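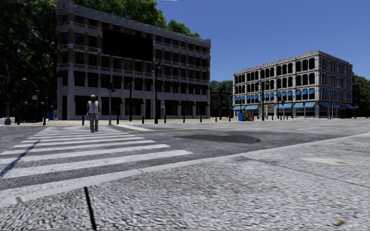
シミュレーター上の交差点。横断歩道の奥に立つのが歩行者役の人物モデル(提供:Brovis)

配送ロボットが歩行者の手前で止まらなかった。シミュレーションの中の話で、けが人はいない。それでもBrovisは歩道走行ロボット「Kadby」の公道試験を2週間止めた。何が起きたのか、安全検証を担当するクリスタプス・ウルボナイテ氏に聞いた。取材時間は短め。以下、メモから起こす。

「最初はログの書き間違いだと思いました」。問題の走行は706番。信号のある交差点で、横断歩道に人が立っている。ロボットは減速し、停止し、相手が動くまで待つ。そういう試験だ。ところが706番では減速したあと、また加速した。停止線の手前で止まるはずが、そのまま横断歩道へ。

「接触判定が出て、そこで走行が打ち切られました。画面で見ると地味ですよ。音もしないし」

原因は認識そのものではなかった。カメラ側は人を見つけていた。ずっと見つけていた、と氏は2回言った。落ちたのはその先、追跡のほう。立ったまま動かない対象を、一定時間が過ぎると「設備」に分類し直す処理が入っていた。車止めや街灯にいちいち反応して立ち往生するのを防ぐため、去年の改修で足したものだという。

「ポールの多い通りで全然進まなかったんです。現場からは苦情が来るし。で、動かないものは背景扱いにしましょう、と。人にも効いてしまうとは、レビューで誰も言わなかった。私もです」

しきい値は12秒。人が12秒立っていることぐらい、いくらでもある。電話を見ている人、連れを待っている人。旗を持った誘導員もそうだ。そこを聞くと少し間があいた。

「あります。だから、まずいんです」

なぜそれまで出なかったのか。従来の試験では歩行者モデルが必ず歩いていた。渡る、戻る、走る。立ち続けるだけの条件は一覧になかったらしい。追加したのは協力会社Demmontのゲディミナス・ルコシェヴィチュス氏で、きっかけは自分の通勤路だったそうだ。同氏にはメールで確認した。返事は一行、「止まっている人のほうが怖いと前から思っていました」。

対策は二つ。人と一度判定した対象は、視界から消えるまで背景に落とさない。もう一つは走行側で、横断歩道の上では分類に関係なく、進路上に物があれば止まる。修正後、立ち止まり条件だけで400回走らせ、接触判定はゼロだった。「ゼロと言っても、条件を変えればまた何か出ると思います。夜間はまだ少ないし、雨もこれから」

公道の実機で同じことが起きた可能性は? 「記録は見直しました。再加速した例は見つかっていません。ただ、実機には監視員が付いているので、先に手動で止めていた場面はあるかもしれない。そこは区別がつきません」。監視員の操作理由が記録に残っていなかっためだ。今は停止ボタンを押すたび、理由を選ばせるようにしている。現場では不評とのこと。

再開の日程はまだ言えない、と氏。社内の審査が2月中にあり、その結果しだい。最後に706番の映像をもう一度流してもらった。再加速のところで氏が一時停止を押す。「ここで気づいてほしかったですね、機械にも、われわれにも」。次の会議が始まるというので、そこで終わり。

関連記事
・歩道走行ロボット、坂道での後退をどう防ぐか
・Demmont、歩行者モデルの動作条件を拡充
・非常停止ボタンの位置を見直す 現場の声から
・試験ログの残し方 押した理由まで書く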